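Trerkik Surface Wear Notes
README, version 2

Contents

This package holds short written assessments of painted and bare sheet metal in indoor storage use. Each record is a plain text file with a header block and a free-text body. The records were written by Lowri Parri and Dalia Ouazzani and checked by Percy Carhuamaca. There are 200 records, split into 20 folders of equal size by site and coating type.

Intended use

The notes were compiled for people who write repaint schedules and need a shared vocabulary for wear. They are suited to training new inspectors and to comparing how two readers grade the same surface. They are not suited to estimating remaining coating thickness. No gauge readings are included.

Record format

Header fields are site, coating, substrate, surface, grade and reader. All fields are required. Surface takes one of four values: wall, floor, rim, fitting. Grade runs from 0 (no visible wear) to 5 (substrate exposed over most of the surface). The body is limited to 20 lines.
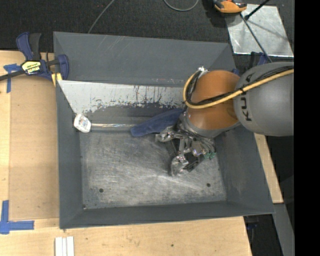
Grades are assigned per surface and never averaged over an object. A container with sound walls and a worn base gets one record for each. Readers describe location before severity, because location is what the scheduler acts on. Scuffs along the lower edge of a back wall are written up with the wall, even where the floor next to them is heavily scratched and bright in the center. Thin scratches near the top of the same wall go in the same record, on a separate line. Ragged loss on a light panel with darker gray showing through is recorded as "patch loss, layer below not identified" unless the coating history is known.

Terms

Scratch: a line mark with a clear direction.
Scuff: a diffuse mark with no single direction.
Abrasion: brightening of bare metal over an area.
Patch loss: a missing area of the top layer with an irregular outline.

Known issues

Records from the Oltuleck site use "rub" for both scuff and abrasion. These were left as written - see the reader field before filtering. Two records in the Taipe folder have an empty coating field. Stains are covered unevenly, and older records often omit them.

Changes since version 1

The rim value was added in February. Duplicate headers were removed. Amparo Inga corrected the site codes.

Contact

Send corrections to Amparo Carhuamaca at Amik, with the folder and record number in the subject line.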